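Fitting log, knit covers, bench 7
2 min read
November, by the Gralley bench

Friday, after lunch. Trying the Greletti rib on the hand, second pattern. First one (the Praltavari jersey) is in the scrap bin, seam allowance way too small at the palm. Cut on the fold this time, cuff 14 mm longer than the drawing. Serger tension was off again, reset it, ran a test strip, fine.

Want the fingers left bare from the cover edge down. Fahmy order says full tip clearance, no fabric past the first joint.
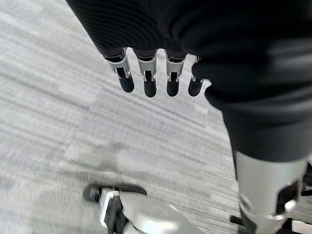
Page last changed: Friday, 4:10 pm

Rib reads as fine horizontal lines on the upper left, good, thats the grain direction I wanted. Sleeve narrows going down and there are a few creases at the cuff. Could take the cuff in a little but then it's a fight to get it over the thumb side. Leave it for now. Slight gloss to this yarn, I'd like it duller, ask Greletti if lot 703 comes in a matte finish.

To do
- re-chalk the notch on piece B, it's drifted from the paper pattern
- steam the hem on low, last time I cooked it
- order needles, size 90, ballpoint, we're down to the bent ones
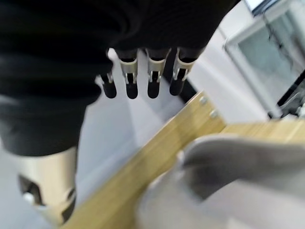
Hem placement is the thing I keep changing my mind on. Drawing has it straight across, I cut it with a curve and I think the curve stays. The edge sweeps from the left in toward the middle and the silver brackets on the bigger fingers sit just below it, slots showing. The smallest finger is still partly tucked against the fabric, so drop the curve less on that side, or a small notch. Also bunching near the base of the palm. Dart? Try a dart before recuting the whole peice.

Pattern pieces are in the flat drawer under the Gralley folder, labelled rev 2. Do not use rev 1.

Related
Serger tension notes
Praltavari jersey, why we stopped
Hem tests, rib and interlock
Fahmy order, sizes and cuff lengths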